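Davness Community Lunch: Progress Report to the Cuvmont Fund, May

14 shares | 3 comments 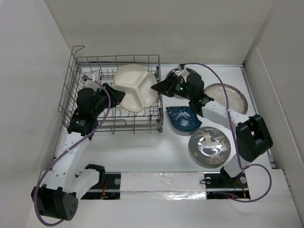

The lunch program in Davness is now serving two days a week, as promised in the application, and on both of those days we have run out of pudding. I mention the pudding first because it takes up most of my inbox. The grant was meant to cover food, hall rent and enough tableware that we could stop asking people to bring their own, and the tableware line is the one part of the budget that has behaved itself. We settled on divided plates, the kind with three compartments and a raised Y in the middle, after a long spring of gravy complaints. A plate like that sits over a wire dish rack well enough, and it keeps the beets away from the potatoes, a subject on which Davness has strong feelings.

Meals served since the last report: 509. The target was 300. I would love to claim this as good management, but the diner in Stoveck closed for repairs and its regulars came up the hill to us, bringing their opinions on coffee. Some of them will go home when it reopens. I have budgeted as though all of them will stay, having met them.

Spending is under on rent and over on onions. The hall gave us the off-season rate through May and I did not argue. Onions went up, then went up again, and our cook, who learned to cook for a logging camp, does not recognize any recipe that starts without a bag of them. We moved money from the printing line to cover it. There will be no glossy leaflet. The old leaflet had the wrong start time on it anyway and people found us by smell.

Transportation is the weak spot. The application said we would offer rides to anyone living past the creek, and we do, provided they can all fit in Phillips's station wagon and don't mind the dog. Demand has outgrown the wagon. The county van is available to us in the mornings, when no one wants lunch. I have asked for a noon slot and been sent a form, then a second form asking why I had filled in the first one. A decision is expected before the next report. If it's a no, I'd like to talk with you about moving part of the equipment reserve to mileage.

The survey went out to 30 regulars. Most of what came back was about portion size (too big, too small, fine if you skip the roll). Several people wrote that they had gotten to know a neighbor, which was the stated purpose of the whole thing, and one wrote that she had gotten to know a neighbor and would now like a different table. I've filed both under outcomes.

Still to do this quarter: replace the coffee urn, renew the food handling certificates, fix the hall's back door so it stops locking the cook outside. Receipts are attached, except the one for the beets, which got beets on it.

Tomos Pumphrey
Program Coordinator

3 comments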